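Robot club thread, because three of you asked what we've been up to since September and my answer kept turning into a speech. Okay, going!

**1/** Our fall project is called Leline. Two arms, one tray of water, and a bunch of toy fish that have to come out and get sorted by color. Pink ones go in the pink bucket, green ones go in the green one. That's the whole task. A toddler could do it in a minute and we've been at it for two months.

**2/** The team is me, Keisha Ferreira, Tobias Zamora and Amos Brannigan. Esperanza Greenberg is our advisor and she has a rule that we're not allowed to say "it should work" out loud. You say "let's run it" or you say nothing. I've gotten in trouble for this more than anyone.

**3/** Why water? Well, last year's team did blocks on a dry table and it went pretty well, so Keisha said we should pick something that moves when you breathe on it. I voted for socks. I lost.

**4/** And wow, does water change everything. You nudge one fish and its neighbor wanders off. The arm goes for the spot where the fish used to be and closes on nothing, very confidently, and then carries that nothing all the way to the bucket and drops it in. I've watched this more times than I can say and I still laugh.
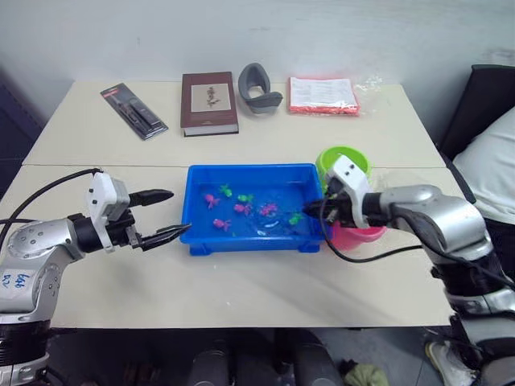
*Seven fish in the tray, right arm already in the water. Go, little buddy!*

**5/** So the way we work is that two of us drive the arms by hand through the controllers and record every run, then Tobias trains on those overnight. We have 700 runs saved now. My personal share of that is big and my shoulders would like a word.

**6/** Driving is harder than it looks, by the way. You've got one arm each, and if you don't talk to each other you end up both going for the same fish. Amos and I have a whole language going. "Mine." "Yours." "Leave it." Somebody walked past the door and asked if we were playing volleyball.

**7/** Best tip I've got for anybody doing this: come in low and slow from the side. If you come straight down you push the fish under and it pops up someplace else. I learned that one in week two and then forgot it and learned it again in week five.

**8/** The thing that fixed the most problems was boring. We started waiting 10 seconds after each grab so the water could settle before the next look. That's it. Amos had suggested it in September and we all said it would be too slow (sorry, Amos – you were right and it's in writing now).

**9/** We also row up some random stuff along the back of the table, a book and a foam thing and a couple of packages, and the arms have to leave all of it alone. Early on the policy got very interested in red things. Tobias blames my driving. I blame Tobias's training. Esperanza blames both of us and wrote it in the log that way.
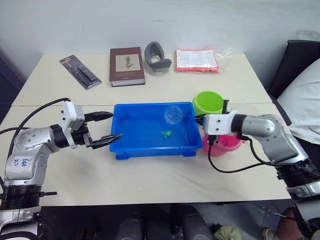 *Both arms on the blue tray, with a clear ball and one tiny green guy in there.*

**10/** Clear stuff is my least favorite thing in the world right now. You put a see-through ball in a blue tray and what does the camera get? Mostly blue. Keisha thinks we can get there with better lighting. I think we need a lot more runs with it. We're going to try both and whoever loses buys tacos.

**11/** Little update on scores since people keep asking. Our test is 20 tries from a fresh tray with nobody touching the controllers. The first time we did it, 3 of them finished with everything in the right bucket. I was so happy about those 3 I called my mom. The new number is better but I'm not posting it until we've run it again, see rule in post 2.

**12/** Oh, and demo night is 2024-11-08! Every club gets a table. Doucet is the team next to us and theirs folds paper, which means we've been asked very nicely to keep our splashing on our own side. We're bringing towels. So many towels.

**13/** If you're coming, ask Amos to let you drive for a round. He's way more patient than I am. And if you've ever gotten a gripper to pick up something see-through out of water, please please message me, I'll read anything you send.

**14/** Okay, Tobias is waving at me to come refill the tray. More after the demo!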